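New handling guide sets limits for robots that work with crockery

A guide to good practice for robots that pick up cups, plates and other breakable household items was published on May 24, 2020. It is aimed at small workshops, canteens and teaching labs that use light robot arms and have no safety officer of their own.

The guide was put together by Ikby, a testing firm, with help from the kitchen equipment maker Cozma. It runs to 25 pages and replaces a shorter draft sent out for comment in March.

Most of it deals with grip. Operators are asked to set a force limit for each type of item before any work starts and to write it down where the next shift can find it. Mugs and jugs have a section to themselves. The guide prefers a hold on the body where the fingers open wide enough, and says a handle may be used only if the arm has been tested on that shape at low speed.

"Handles are where people disagree," said Bianca Căpraru, who edited the section. "Two mugs from the same shelf can need quite different settings, and a general figure would have been wrong for one of them."

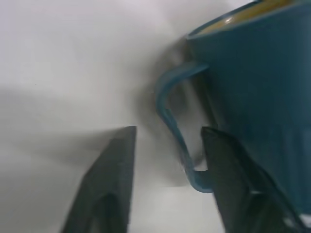

Does a workshop have to test again when it changes to a different mug?

The guide asks for a new test whenever the shape, weight or glaze is different enough to change the grip. A change of colour alone does not count. The test is a set of 25 lifts at the lowest working speed, and the result goes in the log with the name of the person who ran it.

Loads are covered too. The main rules apply to items of up to 800 grams, including anything inside them. Filled cups are left out of this edition. Rupert Kaufmann of Cozma said the group could not agree on how to treat hot liquids and chose to leave the matter for a later one.

Any item that has been dropped must be taken out of use, even if no crack can be seen. Gripper fingers should be wiped at the start of each shift and checked for chips and worn edges. People should keep their hands out of the working area until the arm has stopped and the stop light is on.

Comments on the March draft came mainly from teaching labs. Several objected to a rule that two people be present for every run. The final text asks for 2 people only during the first test of a new item, and one after that.

Aaliyah Sutherland, who teaches at the Umisar training centre, said her classes would move to the new log sheets next term. She would have liked clearer wording on fingers with soft pads, which get a single paragraph.

Printed copies cost nothing while the first run of 600 lasts. Orders go through the Ikby office.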